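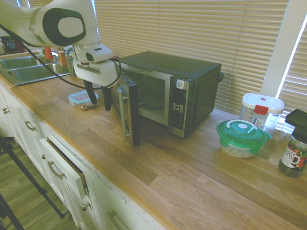 Kitchen counter with the microwave open, small box with blue lid at the left.

Can a robot arm heat up leftovers for my mother yet?
Posted by Santoso in Home Automation, September

Hello all. My mother has weak hands and the microwave is the thing she uses most. She can eat alone, but opening a tight lid or carrying a box from the counter into the oven is difficult for her. I saw an arm from Stelerora offered for 3,538 pounds and I am thinking if it is worth it. The work is small: open the door, put the box inside, close, press the buttons, take it out again. Is this possible today in a normal kitchen, without somebody standing near it all the time? Please answer simply, I am not an engineer.

Platley

No. Save your money and buy her an easy-open box.

Postbridge
9 people found this helpful

I would like to give a longer answer, as I have tried such things in my workshop for a few years.

Putting a small box into a microwave is possible now, if the door is already open and the box stands always in the same area. The door itself is harder. With a bar handle, the fingers have something to hold, but the arm must follow the curve of the door and not pull straight, otherwise the whole oven moves on the counter. Small flat buttons are also a trouble — the finger must come exactly on the right one, and a wide rubber fingertip can press two.

Clear plastic is one more problem. Many cameras judge the distance badly when they look through it, so a lid in a strong colour helps. Bright light from a window behind the oven makes it worse, please close the blinds when you test. And I would not let any arm lift hot soup near a person.

My own arm cost 1,455 pounds second hand. It places the box well on most days, but I still stand next to it.

Stelerora_user5

I agree with Postbridge about the door. Has your mother tried a microwave with one big dial? My aunt changed to this kind and she manages alone, only the lids she leaves for the neighbour. You can also loosen the lids for her in the morning — it costs nothing.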